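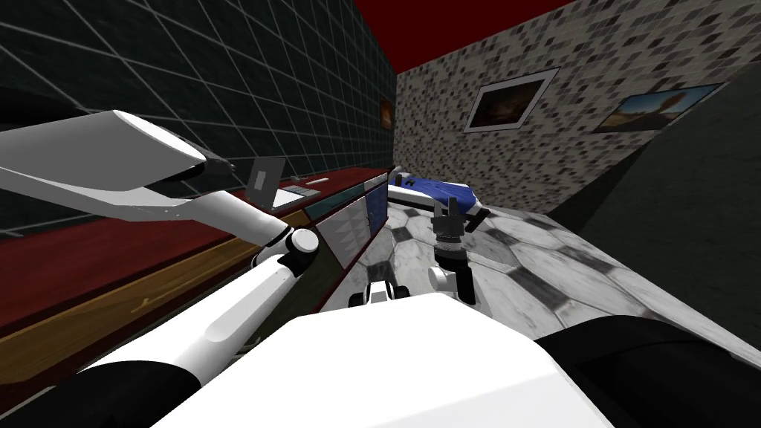

Gripper comparison is finally moving, at least in the simulator. Theresia and Osaze have been running the two-arm model through the narrow kitchen rooms since April, Fernik fingers first and then the Rana ones. Same controller settings for both, same start pose. The open laptop on the red counter is the target everyone complains about. Thin lid, tilted, and the left forearm has to fold back in front of the counter to get near it. Rana fingers got the lid closed in 52 out of 70 tries. Fernik managed 17 fewer. Kiros thinks thats a wrist problem and wants to rerun with the elbow held lower.

Drawers are another story. Small handles, lots of slipping, both grippers. No numbers worth printing yet, ask Zubaida if you want the raw logs.

Also the camera question. Roy tried the head view against a wrist view and likes the wrist view for anything past the elbow. Costs us around 5 frames a second though. Busy floor textures seem to bother the depth estimate too, more on that when we have it.

Next up: real hardware at Sondcombe. Fernik set is mounted, Rana set still waiting on an adapter plate from Olamholm. If you have bench time to trade, tell Osaze soon. And please dont change the shared controller config untill both sets are done.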